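Okay, slide two, and if the clicker dies again I'll just wave at Myrto.

So I've been setting tables for other people for almost 20 years, first at Stellano, where we turned the whole dining room over twice a night, and then for the Volasix showroom, where the tables never got eaten at. I love both jobs! But they taught me opposite things, and tonight is mostly about the stuff I had to unlearn.

(Pause. Ask who eats dinner at a table at home. Don't comment on the number of hands.)

My big one is color. For years I bought everything in white and then wondered why my photos looked like a dentist's office. Start with the darkest thing you own and put it down flat. A navy surface makes a red plate look like you spent money on it, and a green plant behind the plate does the rest of the work for you, especially if the pot is plain and keeps quiet. 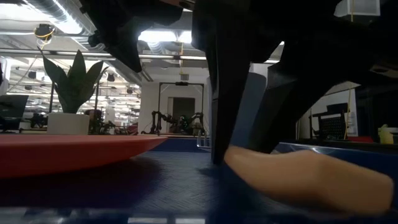 PART 2: RED, NAVY AND ONE GREEN THING

Leave this slide up for a while. Look at the left side first, the red plate with the off-white pot behind it. You get the rim as one thin line and then all those pointed leaves fanning out over it. I get down to table height before guests come, because that's how people see it once they're sitting, and from down there a wide plate is mostly edge and shadow.

The glossy blue rim over on the right is my other favorite. Shiny next to matte, every time. The peachy tan piece in front has no shine to it at all, so the blue gets to be the bright spot.

(Myrto Mavromatis will ask about the plant. She always does. Answer: yes, keep it, just turn the tallest leaf away from whoever has to talk across it.)

Budget bit, go fast. My cap is 50 dollars for a whole table refresh, and I've stuck to it since the February I spent 421 on linens at Flovent and used them once. Tell the gravy story only if they're laughing by now.

Then the Phùng table, slides 5 to 7. Skip 6 if we're past 8:30. Water. Lights up for questions.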